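Rules for Robots: How People and Machines Share a Workspace

Reading time: 5 minutes

A robot arm can be small enough to stand on a desk and still pinch a finger hard. It can be slow and still knock a cup of water into somebody's lap. That is why places that use robots have rules about them. Some of the rules are for the people. Some are built into the robot.

Who makes the rules?

Some rules are called standards. A standard is a long document that experts from many countries agree on. It says things like how a stop button must work, or what a company has to check before it turns on a new machine. There are standards for bike helmets, toys, and car seats too.

Other rules are made by the people who work in one particular room. These are often called good practice. They might be printed on a sheet of paper and taped to the door. At the Trukeo robot workshop, the sheet has 11 rules on it. New people read it before they touch anything, and then they have to show that they can find the stop button with their eyes closed.

The stop button

Almost every robot station has an emergency stop. It is usually a big red button shaped like a mushroom, so you can hit it with your whole hand. When it is pressed, the robot stops moving. It stays stopped until a person twists or pulls the button back out and then starts the robot again on purpose. Letting go of the button is not enough to make the robot move.

Anyone in the room may press it. You don't need permission, and you don't get in trouble if you press it and there was no danger after all. At Trukeo, people test the button every morning before work starts.

Keeping a space clear

Engineers use the word "reach" for how far a robot can stretch. If you imagine every spot an arm could touch, you get a shape a bit like a big bubble around it. People should stay out of that bubble while the arm is moving, unless the robot was specially designed to work close to people.

Many workshops put tape on the floor to show where to stand. Big factory robots often have fences around them, with a gate. When someone opens the gate, the robot stops.

Two arms on one table need extra care. Each arm has its own bubble, and the bubbles overlap in the middle. The computer has to know where both arms are so they don't crash into each other. If one arm stops because something went wrong, the other one should stop too.

Slow first, then faster

When a robot is learning or trying a new job, it is run at low speed. A common limit for this is 250 millimeters per second, or a little less than 10 inches. That gives a person time to see a mistake coming and step back.

The Umon team has its own rule on top of that. A new movement has to go right 12 times in a row at slow speed before anyone is allowed to turn the speed up. If it goes wrong on the last try, they start over from one.

What goes on the table

Rules about the table sound boring, but they matter a lot. Only the things needed for the job should be there. A forgotten pen can roll under a gripper, and a drink can spill on the wiring.

The objects are chosen with care, too. For practice, many teams like things that are soft or light and have no sharp edges.

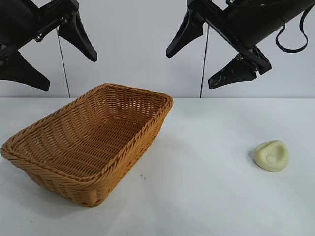

Two grippers, open, above a table with an empty basket and a lump of yellow clay.

Clay is a useful thing to practice with. If a gripper squeezes clay too hard, the clay changes shape, and people can look at the mark afterward. A glass ball would be a bad choice for a beginner robot.

Wires are part of the check as well. Cables need enough slack for the arm to move, but they shouldn't get caught on anything. At Umon, someone looks over every cable before the power goes on.

If you visit a robot room

Here are 6 rules that visitors are often given:

- Stay behind the line on the floor.
- Tie back long hair and tuck in loose strings or scarves.
- Find the stop button before the robot starts.
- Never reach in to pick something up, even if the robot looks like it is asleep.
- Keep food and drinks outside.
- Ask before you touch.

A robot that isn't moving may only be waiting for its next instruction. Treat it as if it could move at any time, until a grown-up who works there tells you the power is off.

Related
What Is a Gripper?
How the Tikkanen Sorting Robot Reads Labels
A Day at the Sindar Robot Lab
Why Do Factories Use Yellow Tape?

Last updated: February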